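Moving, week 2, still not done

2026-05-13

Quick one tonight, my back is killing me and the router is in a box somewhere so this is going up off my phone.

So we're in. Sort of. Movers were Jallow, a small outfit, two trucks promised, one truck showed up. Two trips then. Final bill $727, which was more than the quote but less than I was bracing for. They were fast and they wrapped the mirror nicely, so fine. Would use again, probably. Ask for the bill itemized though, mine had a "stairs" line and the old place had no stairs.

The new apartment is good. Smaller. Windows on the right side for once, sun in the kitchen until almost noon. Water pressure is a joke. Neighbors upstairs have either a dog or a very heavy cat, haven't worked out which.

What I wasn't ready for was the stuff. I thought I'd gotten rid of everything in December when we did the big clear out, bags and bags to the thrift store, felt very smug about it. And then you open a kitchen drawer and there are batteries, takeout menus, a bike lock with no key, four kinds of tape. Where does it come from. I labeled the first ten boxes properly, room and contents, and then teh rest just say MISC. Don't do that. I am paying for it now.

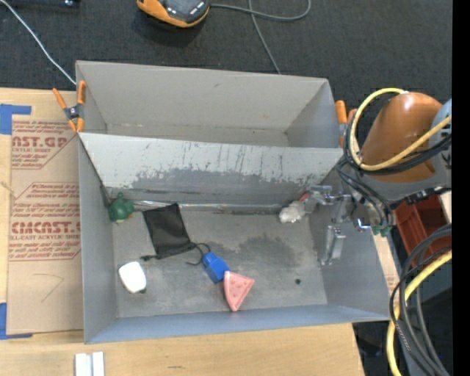

Storage unit is at Kutari, out past the car wash, unit 187. Took the smallest one they had and it's already full to the door. Couch is in there because it wouldn't go round the corner of the hallway, we tried it upright, we tried it with the legs off, no. So we are sitting on camping chairs like teenagers. Kind of like it? Ask me again in a month.

Deposit from the old place, still waiting. Cherkaoui (the rental office) say it takes as long as it takes, which, thanks. I have photos of every wall and the oven. Spent a whole evening on that oven.

Things still to do: change of adress with the bank, find the shower curtain rings, call about the internet again, buy a lamp, return the dolly. Oh and the gas meter, it read 3094 on the day we got the keys, putting that here so I stop losing the piece of paper.

Ok. Bed. The mattress is on the floor but it has sheets on it now.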